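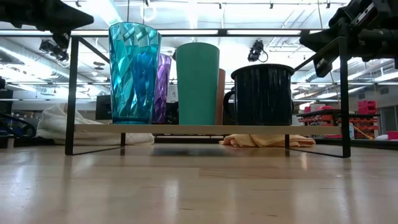 Ticket 131: Cup rack, shelf board moving and tall cups catching on the bar
Site: Irkby, shared kitchen
Product: Cundine low rack, black metal with wooden shelf
Opened by: Hashini Uddin
Opened: 25 May 2026
Status: Closed

Reported problem

The shelf board shifts when a cup is put down at one end. The tall blue tumbler also knocks against the top bar when people lift it straight up. I have checked that the rack is the right way up and that both feet are on the table. Please advise, or send a replacement board.

Reply from Drostatent support

Thank you for the details. Please take everything off the rack and try the following.

1. Press down on each end of the board in turn. Note which end moves.
2. Turn the rack over on a towel and check the screws under the board. They should be finger tight plus a quarter turn.
3. Stand the rack back on the table and push gently on one upright. If a foot lifts, tell us which one.

On the tumbler: the bar is fixed and can't be raised on this model. Tall cups need to be tipped forward before lifting.

Update from Hashini Uddin

Left end moves, right end doesn't. Two screws on the left were loose, and one of them turns without biting. No foot lifts. I tightened the other one and the board is better but still clicks when the black enamel mug goes down hard.

The people who use the kitchen would like to keep the tall tumblers on the rack. Is there any problem with having cups two deep? The purple one sits behind the blue, and the copper-coloured one behind the green.

Reply from Drostatent support

Two deep is fine provided each base is fully on the board. The load limit is 800 g per shelf, so please weigh the cups empty and let us know the total. A screw that turns without biting usually means the hole has worn. We are posting part 143, a pack of longer screws. Don't use glue, as the board then can't be taken off for cleaning.

Update from Hashini Uddin

Total is under the limit. Screws arrived. Mr Bhuiyan fitted one in the worn hole and it holds. He swapped the other left-hand screw as well while the rack was upside down. The job took 15 minutes including drying the cups.

Tested with the mug at the right, then at the left. No movement and no click. The blue tumbler still touches the bar if you forget to tip it. I have asked people to tip it and left it at that.

Resolution

Worn screw hole, left end of board. Longer screws fitted. Height of bar is as designed, no fault found. Spare screws are in the cutlery drawer in a labelled envelope. Reopen this ticket if the board comes loose again.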